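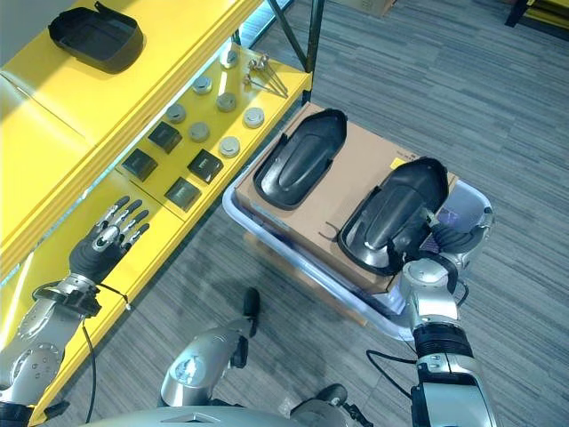 Black trays on a carton inside the plastic bin, with caps and square blocks set out on the yellow shelf alongside.

I went to see Raíssa Cordeiro expecting to talk about robots, and we spent the first half hour on shelving. She plans equipment for Brito, a small assembly outfit in Derkthorpe, and she has opinions about shelving (strong ones!).

"Everyone asks what the robot costs," she told me. "I want to know what it's going to reach for, and how high up that is."

Her first budget had a single line for the robot and a single line for everything else. The second one ran to 48 lines. Bins, trays, spare finger tips, cable ties, a shelf in a color you can pick out from across the room - all of it got a price. The extras came to $2,842, and she says she'd have been in real trouble asking for that money in September after the main order had gone through.

I wondered if she was tempted to buy fancy fixtures. She laughed at me. "A cardboard box is a perfectly good table while you're still changing your mind. I'll pay for a proper bench when the job stops moving."

She got quotes from two suppliers, Elley and Skedcombe. Elley was cheaper up front but charged separately for training, 40 hours of it. Skedcombe rolled the training in and wanted a longer service contract. She went with Skedcombe, and she still goes back and forth on it.

"Ask them who picks up the phone at four in the afternoon. I asked both, and only one gave me a name."

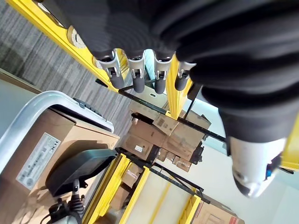 Leaving room for the boxes

Storage is where her plan came up short. She had allowed 68 square feet for packaging and wishes she'd asked for double. Parts come in cartons, the cartons get kept, and pretty soon you're shopping for another rack.

"Put the rack in the first order," she said. "It's the easiest thing on the list to get approved, and I left it off."

Next on her list is a second set of grippers, which she's pricing now.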